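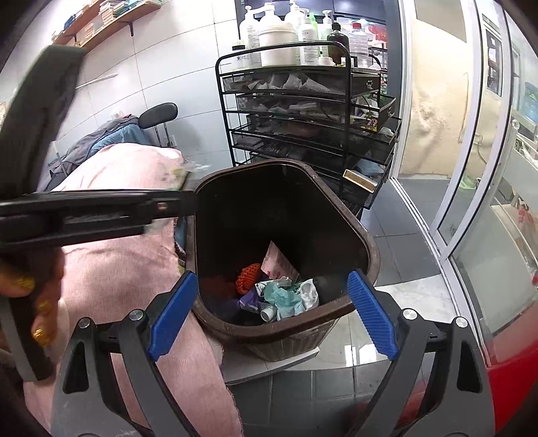 Tuesday, March 29, 2022
Nafula Khaemba
2 min read

Trash day again, my favorite! Kavinda and I split the morning, him on bottles and jars, me on bins, and I got through 42 clips before my tea went cold. Wrappers and fruit sleeves are still the worst (that foam netting catches on everything), and I'd happily swap him for a shelf of pump bottles.

Godfrey came by to talk about Rarna, the cleaning cart that starts at the Idville salon next month. Beatrice has run the closing shift there for eight years and she had plenty to say! In February she spent 336 minutes just emptying bins and wiping floors, she wrote it all down, and she'd love those back for actual clients. What worries her is hours. The two girls who come in only to close get paid for exactly that work, and I didn't have an answer. Godfrey says Lynch promised no cuts through summer. I asked him to get it in writing.

Kanini wants the blue pads checked before tomorrow, left side first. Also need more bin liners, and somebody please put the charger back!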